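Ikham Releases Hunero 9, With a Grasp Planner That Copes With Clear Plastic

3 min read

May 4, 2019 - I've been writing these announcements for Ikham since we were sharing a desk with the printer, and I can't remember one I've looked forward to more. Hunero 9 is out today! It's our perception and grasp planning software for two-finger grippers, and this release is the biggest rewrite we've ever done.

The short version: Hunero now handles thin, shiny, wrapped things in a pile. Older versions were happy with boxes and mugs and fell apart (I'm allowed to say this, I wrote the bug reports) the moment you gave them a pair of chopsticks in a clear sleeve. The depth estimate went through the plastic, the planner aimed for the wrong spot, and the jaws closed on a bit of wrapper.

So we rebuilt the segmentation step. Hunero 9 treats the wrapper and what's inside it as two surfaces that belong to one object, and it plans for the stiff part. Loose wrapper ends get marked as "don't grab," and you can see that marking live in the viewer, in a lovely ugly orange that I picked myself.

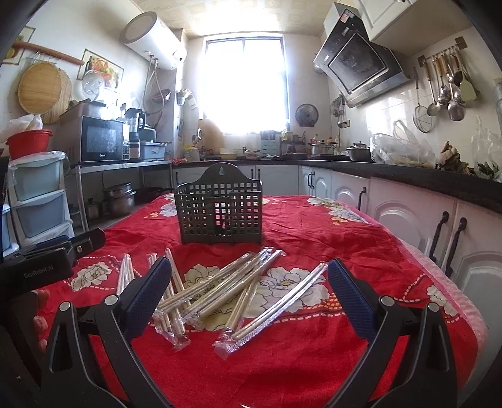 The other big piece is clutter. We wanted training data from ordinary homes, with patterned tablecloths and daylight coming in wherever it likes, so our new household set covers 188 recorded tasks in 24 kitchens. Patterned cloth used to give us phantom edges all over the place. The new model still gets fooled by it now and then, and when it isn't sure it will ask for a second viewpoint before it commits.

A few things our current users have been asking for:

- Replay files open in roughly 45 seconds, down from several minutes
- Jaw opening limits can be set per task in the config file
- The Beltier motion library is bundled, so no more separate install
- Failed grasps are logged with the plan that produced them

"I spent most of December staring at chopstick wrappers," says Roxana Anghel, who leads our perception team. "The planner was fine. We were feeding it bad edges, and once we fixed that a lot of old complaints closed themselves."

Hunero 9 is free for existing license holders and shows up in the updater today. Mocanu, our reseller, is taking orders from new customers and can set up a trial if you want to throw your own weird objects at it - please do, and send us the logs!

Contact: Ikham press desk | © 2019 Ikham | Back to top

Comments

gripnotes: Does the per-task jaw limit carry over when you chain tasks, or do I have to set it again each time?

Ikham Press: It carries over until you change it. There's a reset flag too, see the config page.

tallpaul_r: Updated this morning. The orange is very ugly. Replay is much faster, thank you.

m.dell: Any plans for suction tools?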